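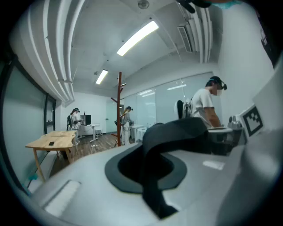
February 2022

I've been meaning to write about furnishing a shared office for ages, mostly so I'd stop answering the same emails over and over (you know who you are, and I love you all). We moved into the Flidolthorpe building last May with a stack of boxes, one kettle and very big ideas about color.

The big ideas lasted until the first paint sample. In the end we went for white desks and tabletops and let the wood do the warming up, and I haven't regretted it for a minute. My favorite thing in the whole place is the wooden coat rack, the one with the angled hooks like little branches. I found it at Meden for $126 and carried it home on the bus, which I don't recommend to anyone!

The light wooden table by the big dark-framed window was the splurge at $400. I went back and forth over it for weeks, but those thin legs make such a difference, because you still see all that lovely plank floor running underneath. Phones and keys get dumped on it all day long, and that's fine by me.

Frosted glass was already here when we came, and I was ready to hate it. It does bounce the ceiling lights around a bit, but it keeps things bright, and I've grown fond of it.

Still on my list: a proper place for backpacks, which end up beside the chairs however nicely I ask, and maybe a plant or two if Kartha ever gets the big pots back in stock.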